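Batdale Laundry - Questions About Socks and Small Items

Do I need to pair my socks before I drop them off?
No. Put them in the bag loose. We pair them after drying, and any single sock goes back to you in a separate paper envelope.

Should socks be turned right side out?
Yes, please. We wash items the way they arrive, and a balled-up sock does not get clean in the toe.

How many pairs fit in one small bag?
The small bag holds 40 pairs of thin socks. Thick wool socks take up more room, so use the large bag for those.

What temperature do you use for white socks?
White cotton goes in a hot wash. Wool and anything with a "cold only" label is washed cold - tell us at the counter if the label is missing.

Can you get rid of discolored spots on white socks?
Often, but not always. Orange or brown tints tend to sit in the folds and seams, where they are easy to miss. Open the sock up on a table in good light and check along each fold. If you find a spot, pin a tag next to it and we will treat it before washing. Treatment adds 2 days to your order.

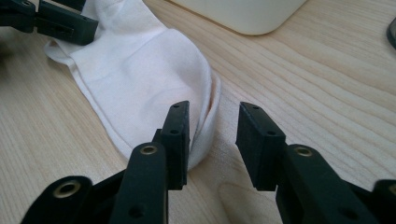
White sock with a faint brownish-orange tint in the crease of a fold.

Do you use chlorine bleach?
Only if you ask for it on the order form. We don't use it on wool, silk or stretch fabrics.

How long do you keep unclaimed socks?
Until the end of July each year. Ask for Jolanta Pietrzak at the front desk and bring the matching sock if you have it.

Page last updated 8 April 2019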